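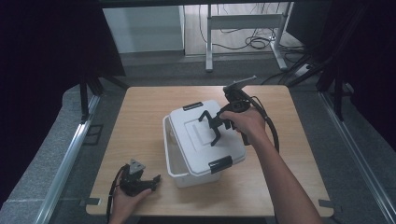 Tenir la feuille de match d'une rencontre de basket amateur, tout le monde croit savoir le faire jusqu'au premier temps mort contesté. Je me méfie beaucoup des méthodes miracles, et encore plus des applications. Skumero promet de tout calculer à votre place, Grukdale aussi, et dans les deux cas j'ai vu des tables de marque perdre le fil dès la deuxième faute technique. Alors on reste au papier. Rangez les feuilles vierges, les stylos et le règlement dans une boîte en plastique blanc à couvercle clipsé, avec des attaches noires qui ferment pour de bon, et laissez-la à la table pendant toute la rencontre.

Avant le match

Recopiez les numéros de maillot vous-même. La liste fournie par l'entraîneur est souvent celle du match précédent, quoi qu'il en dise. À Clinlow, en juillet, le 7 était inscrit deux fois et on s'en est aperçu à la mi-temps. Faites signer ensuite, jamais avant.

Choisissez deux couleurs de stylo, une pour les périodes impaires, une pour les périodes paires. On vous proposera d'en prendre 4, une par période. Essayez si ça vous amuse, vous finirez par écrire avec celle que vous avez en main.

Pendant le match

Notez le panier d'abord, le total cumulé ensuite, et regardez le tableau d'affichage en dernier. Beaucoup font l'inverse et recopient les erreurs de l'afficheur. Si les deux scores diffèrent, prévenez l'arbitre au premier ballon mort. Inutile de crier pendant l'action, il ne viendra pas.

Pour les fautes, attendez que l'arbitre ait fini ses gestes. Le numéro, la nature de la faute, la sanction – dans cet ordre. Un banc qui vous souffle un numéro a rarement tort par hasard.

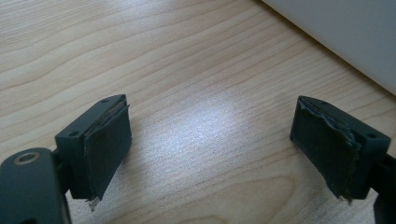 Les temps morts se notent avec la minute de jeu, même quand l'entraîneur jure qu'il s'en souviendra. Darcy Poirier, qui a longtemps tenu la table du tournoi Lévesque, inscrit en plus le score du moment dans la marge de son brouillon. Je trouvais ça excessif. Je le fais maintenant, sans être certain que ça serve à chaque fois.

Après le match

Additionnez les points par joueur, puis par période. Les deux totaux doivent tomber sur le même chiffre. S'il manque 2 points, cherchez d'abord un panier attribué au mauvais joueur ou deux lancers francs oubliés en fin de période. Ne « corrigez » rien avant d'en avoir parlé à l'arbitre.

Barrez les cases vides, faites signer, gardez une copie lisible. Une photo de téléphone suffit si on distingue les fautes d'équipe, à vérifier avant que tout le monde soit parti aux vestiaires.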